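Dandmont Grip Kit evaluation set: README

Maintained by Gerardo Catacutan, Maglaya. Last touched in July.

What this is

1,379 short teleoperated episodes recorded while we had the Dandmont Grip Kit on loan from Lesel, the reseller. The kit is a pair of ribbed soft fingers, a wrist camera and a software license. Lesel sells it as a drop-in upgrade for small arms doing tabletop pick and place. We wanted to know if that claim holds up before paying for more than one, and the episodes are what we have to show for it. Use them as you like, but read the caveats first.

What the vendor says, and what we could check

"Ready in 17 minutes." Unboxing and bolting on, maybe. The wrist camera calibration took most of an afternoon, and the printed guide covers an older bracket. The corrected drawing is in docs/bracket.

"No tuning needed." Default closing force crushed thin paper cups and let full bottles slide. We ended up with two force presets, one for light items and one for heavy ones. Both are in the config folder. If you train on the whole set without splitting by preset, expect mush.

"Handles everyday objects." Some of them. Bottles, jars, boxed tea and sponges are well covered here. Flat things are not. We gave up on cards and envelopes early and removed those episodes, so do not read their absence as a sign that they work.

"Policy included." The bundled Tolora policy runs, but we could not find out what it was trained on. Lesel forwarded the question and never came back with an answer. We have left its outputs out of this release.

Contents

episodes/ holds one folder per episode, with wrist video, joint states and gripper width
labels/ has task text, target object and outcome, entered by the operator
config/ has the two force presets and camera settings
docs/ has the bracket drawing and the known issues list
holdout/ has 60 episodes with objects kept out of the main set

Over 500 of the episodes are bottle tasks. That is a heavy tilt and we know it. Bottles were what the sales demo used, so bottles were what we tested hardest.

Sample view from the wrist camera
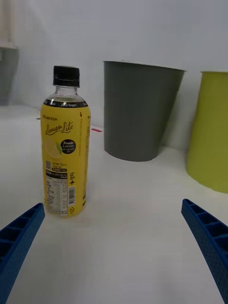 Wrist view, bottle task. Yellow "Lemon Lite" label, both blue fingers short of the bottle, bins behind.

Known issues

Outcome labels are one person's call. "Success" means the operator was satisfied, and standards drifted over the weeks. Check the video before quoting a rate.

Gripper width is reported by the motor and says nothing about how far the fingers have bent. The brochure calls this "contact awareness" — we would not.

Timestamps on video and joint states come from different clocks. The offset is stored per episode and was estimated by hand for the earliest batch.

There is no depth and no force sensing at the fingertips. Lesel lists both as coming soon. They were coming soon when the loan started.

Would we buy it

One, at the right price, for the fingers. They are decent and held up better than I expected. The camera mount can be matched with an off-the-shelf part, and the license gets you a policy you cannot inspect. If Dandmont publishes training details or a fix for the clock problem, I will update this file.

Corrections to the labels are welcome as pull requests. Please include the episode number.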